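Conton releases Wovar 9, planning software that admits cables exist

PLOMVILLE, July – Conton has released version 9 of Wovar, its motion planning and perception software for robot arms that take computers apart. The headline feature is a cable model. Earlier versions treated wiring as a sort of coloured fog and steered well clear of it, a fine policy until the part you want is behind the wiring.

Wovar 9 gives each visible bundle a shape, a stiffness and a guess at where it will go if pushed. The planner then works out an approach that leaves the connectors alone. When it can't find one, it stops and asks, a habit the company would like to see catch on more widely.
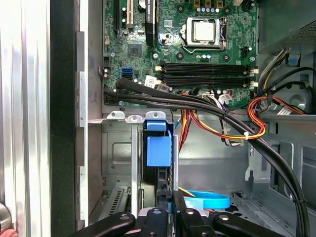

Wovar 9 development work: the gripper over an open desktop case, with power wiring running below the memory slots.

"We spent years teaching arms to avoid things," said Ginette Millet, head of planning at Conton. "Then we looked inside a desktop PC. There is nothing in there except things to avoid."

The new model was tuned on 528 recorded approaches to drive bays, power connectors and memory slots. Customers can add their own recordings through the Benavides editor, included with every licence, which now opens in less time than it takes to make tea. Users of version 8 will know that this was not always so.

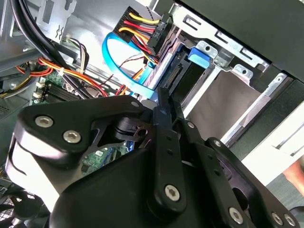
Does Wovar 9 need a new camera?
Any wrist camera supported by version 8 will do, though it must be recalibrated once after the upgrade.

Perception has been rewritten as well. The software now keeps a short memory of what it saw before the gripper got in the way of its own view – an old complaint, and the subject of 83 separate support tickets, several of them in capital letters. Remembered surfaces fade over time, so the planner trusts them less the longer they stay hidden.
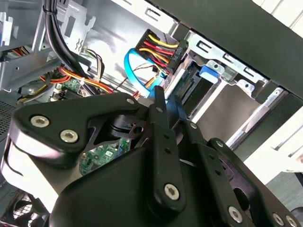

Operators can set how quickly that trust runs out. The default is cautious. Conton suggests leaving it there for the first week, and expects to be ignored.

"I turned it all the way up on my first morning," said Sandrine Besson, who leads testing at the company's Plomville workshop. "The arm was very confident. I turned it back down."

Drive removal gets a planner of its own, with separate stages for the latch, the grip and the pull. Each stage can be run alone, replayed at low speed or handed back to a person. The log is written in sentences, and error 13, formerly "general sadness in joint space", has been given a proper description. 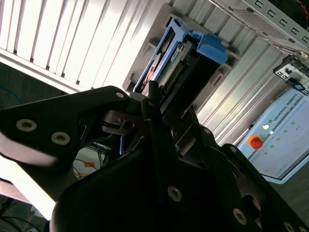
Reading time: 2 min

Wovar 9 is available now to customers with a current support contract. Existing version 8 projects open without conversion, apart from those using the old fog settings, which are imported and then politely disregarded. A trial licence and the release notes can be requested from the Conton sales desk in Plomville.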